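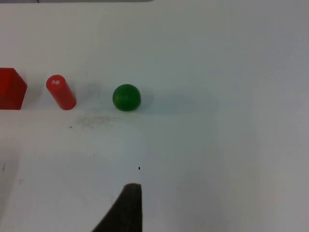 28 Apr 2022
By Shona Ashby

What happens when a robot gets a job?

Grown-ups like to talk about robots coming to work as if they will march in through the front door carrying briefcases. At the Willgate toy block workshop, the robot came in a crate, and it took two people most of a morning to find the right screws.

Willgate makes sets of blocks, balls and other shapes for schools. Before a set can go in its box, somebody has to pick out the right pieces. One red cube, one red cylinder, one green ball, and so on, until the list is done. Then you start the next list, which looks very much like the first one.

Ya-wen Kan did this for 14 years. She could do it while humming, and while thinking about lunch. On a busy day she packed more than 300 sets. "My hands were very good at it," she says. "My back had other ideas."

Now a robot arm does a lot of the picking. If you think picking up a ball is easy, that is because you learned it as a baby and have forgotten how many times you missed.

A robot has to work everything out. Where is the ball? How far away is it? Is that dark patch beside it another thing, or only a shadow? A cube has flat sides that are easy to squeeze. A ball will roll off if you so much as bump it. A cylinder can't make up its mind – stand it on its end and it stays put, lay it on its side and it heads for the floor.

To help with this, the robot has a small camera near its gripper. The gripper is the part that does the job of your fingers. A computer looks at what the camera sees and decides where the gripper should go. It doesn't get bored, and it doesn't get better at jokes either.

In November, when the robot was new, it spent a whole afternoon trying to pick up a shadow. It was very patient about it. Khang Dương, who was packing at the next table, says he felt a bit sorry for it and a bit pleased.

So what happened to the people?

It's a fair question, and the people at Willgate asked it too, quite loudly, before the crate was even open. When a machine takes over a job, sometimes there are fewer jobs left. That has happened in plenty of places, and it can be very hard on families.

At Willgate, the packing team stayed, but their days changed. Ya-wen now looks after the robot. She sets up its table, checks what it has picked and stops it when it gets something wrong. She had to take a course first, with homework. Her daughter checked that she did it.

Khang moved to the paint room. He likes the paint room. He doesn't like that it is quieter, because the packing tables were where everyone used to chat. The robot does not chat. The workers asked for a longer tea break together, and after 2 meetings they got one.

Na-rae Ha still packs by hand. Schools sometimes order odd sets, with a note saying "no green, please, we have a lot of green," and she is much faster at those than the robot is.

Try it yourself

Put a few small things on a table. Close one eye, and pick them up using only your thumb and one finger, with an oven mitt on. Ask a friend to tell you which one to get next. Keep going until you have done ten. Then imagine doing 500, and decide whether you would like a robot to help – and what you would want to do with the rest of your day.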